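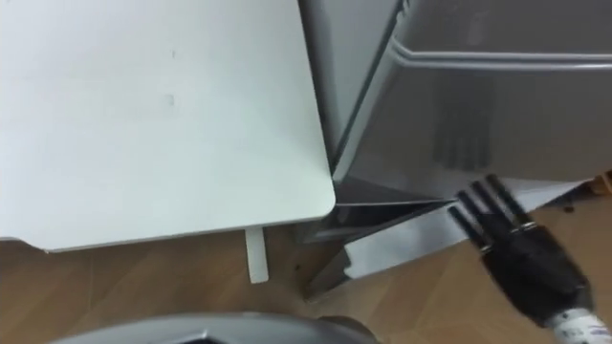
Slow examples are also examples

I have worked for two winters in a small team which gathers examples for a learning system. The project has the name Prostovum, and the task we recorded longest was a simple one: bottles, a table and a refrigerator. We guide the robot through the movement, the movement is stored, and later a model is trained on what we stored. When I began, I believed that the difficult part was the model. Now I believe it is the choosing, and I want to say why I think we choose badly.

Our target was 1000 good episodes. The word "good" was never written down. In practice it meant short, smooth and without a stop. If the operator waited before putting the fingers into the opening of the fridge, or came back for a second try at a drawer, the episode was marked as weak and very often it was removed. By October we had recorded 2207 episodes, and more than half of them had been thrown away.

I understand the reason. A nervous operator makes many small useless movements, and the system copies them with great loyalty. At Feltex, where I worked before, we trained a folding machine on careless recordings and it learned to shake before each fold. So I do not ask that we keep everything.

But a pause is not always nervousness. When the hand is near a gap between two edges, a person slows down for a good reason, and this slowing is the knowledge we want to pass on. If we cut it away, we teach only how the task looks on a day when all goes well.
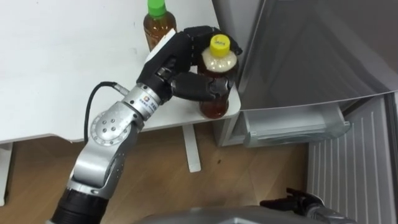
The bottle task: taking hold of the tea with the yellow cap.

Take the grasp of a bottle. From outside it seems one action, the hand closes. For the operator there are several decisions in it: how high to hold, whether the fingers will touch the neighbour bottle, how near the corner of the table one dares to work. My best colleague at this is also our slowest. Under the old rule she lost more episodes than any other person in the room, and I find this a bad sign about the rule and not about her.

There is a tool called Phí which we use for sorting, and it gives each episode a price according to its length. I have nothing against the tool. A long episode does cost more to store and to check. Only, a price is easy to read on a screen, and after some weeks everybody sorted by it and looked at nothing else.

My proposal is modest. Let the operator write one line after each episode, saying if a stop was meant or not. On one Sunday I tried it alone, and the writing took less time than I feared. Episodes 2207 and 2210 had almost the same length. In the first I was lost, in the second I was being careful – and without my line I could not have told them apart a week later.

Some will answer that a larger quantity cures all of this. Perhaps, for those who can pay for it. Cukier, the company which lends us the room, wants it back in spring, and we shall not have a larger quantity. We shall have what we decided to keep.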